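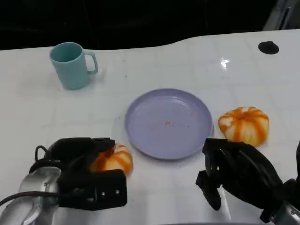

GRALLSKA – PRODUCTION MEETING
Minutes of the post-production and release meeting

Present: Producer (chair), Director, Line Producer, Post-production Supervisor, Editor, Sound Supervisor, Publicity Manager, Distribution Manager (Trandico), Production Secretary (minutes).
By phone: Stunt Co-ordinator, from the Nevov unit.
Apologies: Composer, Costume Supervisor.

1. Minutes of the previous meeting

Agreed as a correct record with one change. Under the songs item, "second duet" should read "title song". The second duet was shot as planned and is with the editor.

Matters arising: the lead actor's contract extension has been signed. The hire return on the lighting truck is still in dispute and is held over to item 7.

2. Picture edit

The Editor reported that the second assembly is complete apart from the market chase. Running time is 164 minutes without end titles. The Trandico delivery terms ask for a shorter film but set no fixed limit. The Distribution Manager said that single-screen cinemas would accept the present length with an interval, and that multiplexes would lose a show a day at most sites.

The Director wished to keep both flashbacks. The Editor had tried the film with the college flashback moved to after the interval and thought it played better there, though the brother's return then comes without any set-up. Both versions to be shown at the next internal screening. No lines are to be re-recorded to cover the change until a version has been picked.

The comedy track in the first half was discussed at length. It was agreed to remove the bus depot part and keep the wedding hall part. The supporting actor's agent has to be told before the trailer is cut, as the bus depot material was in the teaser.

ACTION: Editor to prepare both versions. Producer to write to the agent.

3. Visual effects

Total shots now stand at 513, against the count agreed with the vendor at contract. The increase comes mainly from wire removal in the quarry fight and from sky replacement on the days when the light changed. The vendor has put in a claim for the extra work. The Post-production Supervisor considers that part of it is covered by the existing terms, which allow simple clean-up on any shot already in the list.

Shots will be sorted into bands by difficulty, and the claim checked against the bands before any payment is made. Background replacement in the car interiors was reviewed on the large monitor. Edges on the hair were soft in several shots. These go back to the vendor without charge.

The Director asked whether the rain could be made heavier in the climax. The Post-production Supervisor said it could be done on wide shots only, within the present schedule. Left open.

ACTION: Post-production Supervisor to issue the banded list and reply to the claim.

4. Nevov unit – remaining shoot

Six days of shooting remain, all at Nevov. Two units were proposed in the last schedule. The Line Producer has withdrawn this, on the grounds that the lead actor is needed in nearly every set-up and a second unit would be standing idle for much of the day.

The Stunt Co-ordinator reported as follows:

– The rope rig at the mill has been load tested and the certificate sent to the production office.
– The lead actor has rehearsed the roof run on the low rig. The full-height rig has not been used with the actor and will not be until the crash mats from the quarry location have arrived.
– The stunt double is available throughout.
– The motorbike jump is to be done by the double only. The insurers have asked for this in writing.

The Director asked for one close shot of the actor on the bike at speed. The Stunt Co-ordinator would agree to a towed trailer on the closed road and to nothing else. Agreed on that basis.

Call time moves to 5.30 am to make use of the early light on the mill. Catering and transport to be told. The Line Producer noted that the earlier call brings the night rest period close to the minimum under the crew agreement if the previous day runs over, so wrap times will be enforced.

ACTION: Line Producer to reissue the schedule and call sheets. Stunt Co-ordinator to send the written undertaking to the insurers.

5. Sound and dubbing

Main dubbing is booked at Palacios. The lead actress will dub her own part, as agreed in her contract. Her sessions have been limited to the mornings at her request. The villain's voice has not been cast. Three tests were played. The Director preferred the second, the Sound Supervisor the third, which sat closer to the actor's own breathing and needed less fitting. To be settled once both have been tried against the court room speech.

Location sound from the temple steps is unusable because of a generator. The Sound Supervisor will rebuild it from library crowd and new footsteps. The generator was on our own hire list, and the Line Producer has taken note for Nevov.

Mixing will be for surround and stereo. No decision was made on further formats, pending a price from Palacios.

ACTION: Sound Supervisor to get the price and arrange the further voice tests.

6. Publicity and release

The Distribution Manager confirmed that Trandico is holding a release slot in December. Two other large films have been announced for the same week. Trandico does not intend to move but has asked that no date appear on posters until the censor certificate is in hand.

The first-look poster has been approved by the lead actor's office with a change to the order of names. The Publicity Manager pointed out that the new order does not match the credit clause in the lead actress's contract. The poster is not to be released in either form until this is cleared.

Requests for training footage of the lead actor were considered. Several film channels want gym material. The Producer agreed to one short clip, without sound, to be supplied after the Nevov shoot. Crew are reminded that phones are not allowed on the rig or at the monitor – a still of the quarry costume has already been posted by a fan page.

The audio launch will be held indoors. Capacity and police permission to be checked before invitations go to print.

ACTION: Publicity Manager to clear the name order and obtain venue permission. Distribution Manager to confirm the censor booking.

7. Accounts

The cost report was taken as read. Spending is within budget on all heads except visual effects and transport. The contingency will be held until the effects claim is settled.

Lighting truck: the hire firm has charged for an extra week. Gate records show the truck left on the agreed day. Copies to be sent and the extra sum withheld.

ACTION: Line Producer.

8. Any other business

Costume continuity for the Nevov scenes: the brown jacket has been altered since the quarry shoot and the collar no longer matches. The spare is to be used.

Hard drives returned from location must be signed in at the edit suite and not left at reception.

9. Next meeting

To be held at the production office after the internal screening. The Production Secretary will circulate the time.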